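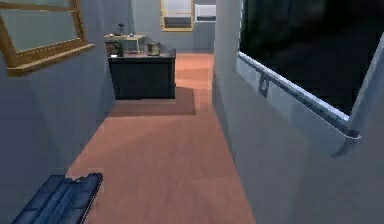
4. Comparing grippers in the simulated corridor

Do section 3 first. Arm controller must be loaded and idle before you swap anything.

4.1 Open the corridor world and load the Tulledeo gripper (the ribbed blue one). Wait for the fingers to settle.

4.2 Set the camera to the forward view. Gripper should come in low on the left, pointing up the corridor towards the dark cabinet. If it's missing altogether, the mount offset is wrong – go back to 3.6.

4.3 Hold it clear of the floor. Nothing in the grip for this run.

CAUTION – walls are close on both sides. Keep speed at 2 until you've done one full pass. The gold window frame and the pale sill opposite both stick out and both have collision turned on.

4.4 Drive to the cabinet. Stop short. Save the log.

4.5 Approach the metal pot from above, close, lift, hold, put back. Repeat 9 times. Don't touch the sliders inbetween or the set is no use.

4.6 Reset the world. Swap to the Jadell gripper and run 4.2 to 4.5 again. Same start pose, same camera.

Note: Jadell reports force on a scale of 0 to 100, Tulledeo gives raw counts (full close reads 3,164). Convert before you compare. Berkay's script does this, it's in the Hametti tools folder.

Note: soft or blurry picture in the forward view is normal at the low stream setting. Turn it up for grabbing stills, down again for timed runs – it slows the controler.

4.7 Send both logs to Mercy Mugo with the gripper name in the file name. Rønning arm users: see section 5 for the wrist limits before you start.

Last changed 2020-08-06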